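Section 4. Preparing the Disassembly Station

This section applies to all teams entered in the Desktop Service task of the Fulum Student Robotics Program. It replaces the set-up sheet issued with the first edition of the manual. Revision approved 4 July 2026 by Lies Van Hecke, Technical Coordinator.

4.1 Before You Begin

Each session requires two team members: an operator, who remains at the control computer, and a station lead, who handles parts and calls the start and stop of each run. The station lead must have signed the safety record kept by the faculty supervisor, Kwame Bonsu. A team that arrives with one member may inspect the station but may not power the arm.

Allow 20 minutes for set-up. Time not used for set-up is not added to the session.

4.2 Placing the Computer and the Tray

1. Confirm that the arm is in its park position and that the stop button has been pressed.

2. Disconnect the tower from its power cord. Open it and lay it on its side on the slatted table, with the interior facing up.

3. Place the fixture tray to the left of the tower. The tray must sit flat on the rails.

4. Load the tray with the spare components listed on the task card. For the standard card these are one hard drive in its sled, one processor and one memory module.

5. Gather the internal cables to one side so that the memory slots and the processor socket can be reached from above.

6. Raise the retention lever on the processor socket. Teams attempting the memory task alone may leave it down.

Caution: Hold processors by the edges only. Any part that has been dropped must be handed to the supervisor and may not be used in a scored run.

Note: The towers supplied to the Program are not all the same model. Positions taught on one tower must not be assumed to be correct on another.

4.3 Removing the Air Shroud

The shroud is the first part to be handled in every run. Teams should practice this step at reduced speed until it can be repeated without a stop.

1. Release the stop button and bring the arm to the approach position above the case.

2. Load the shroud routine from the team folder. Set the speed limit to 20 percent.

3. Lower the gripper and close it on the panel. Pause the routine and check the grip before any lift is attempted.

4. Tilt the shroud upright, then raise it clear of the case.

5. Set the shroud down in the area named on the task card and return the arm to the approach position. 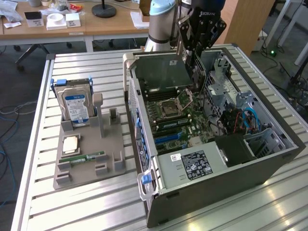
Figure 4-1. Gripper holding the air shroud upright over the open tower, with the loaded fixture tray at left.

If the shroud catches on the chassis, the operator shall pause the routine and back the arm out along the same path. Do not pull the panel free by hand while the arm is powered. Three catches in one session indicate that the approach position should be taught again.

Caution: Hands must stay outside the table edge whenever the stop button is released. This applies at all speeds.

4.4 Recording the Run

The station lead enters the tower number, the task card number and the result in the team log after each run. Incomplete runs are entered in the same way, with the step at which the run ended. Logs are submitted to Syafiqah Nair within 72 hours of the session. Late logs are accepted for practice credit only.

4.5 Closing the Station

1. Park the arm and press the stop button.

2. Return all parts to the tray and check them against the task card.

3. Refit the shroud by hand and close the tower.

4. Report missing or damaged parts to Palesa Jacobs before leaving the room.

Scored runs open in September. Session requests are made through the team's faculty supervisor. For calibration of the gripper, continue to Section 5.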